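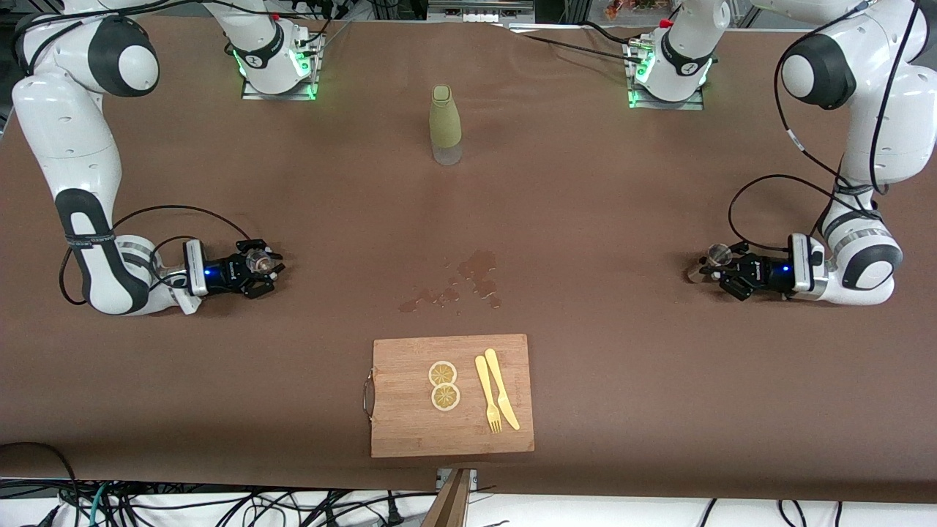
Ritness puts two-arm planner into open beta

Ritness has released a beta of Brilus, its motion planner for two-arm tabletop cells. The package computes both arms' paths in one search and sends them to the controllers on a shared clock. The company's previous planner handled the arms in turn and held one still whenever their reach zones overlapped.

Brilus runs at 100 Hz and replans when the perception module reports a changed object pose. Clear glass and plastic remain a weak point for depth sensing, so grasped items are tracked from joint positions and a stored grasp pose – camera data is used only to correct drift.

In tests at the Brestholm lab, the software completed 521 transfer tasks with 2 planner timeouts. Ritness did not publish figures for spills or failed grasps.

The beta includes drivers for 7-axis arms and a log viewer that replays both arms on one timeline. A plug-in for the Dumitrescu simulator is due in November. Existing license holders can download the beta from their account page.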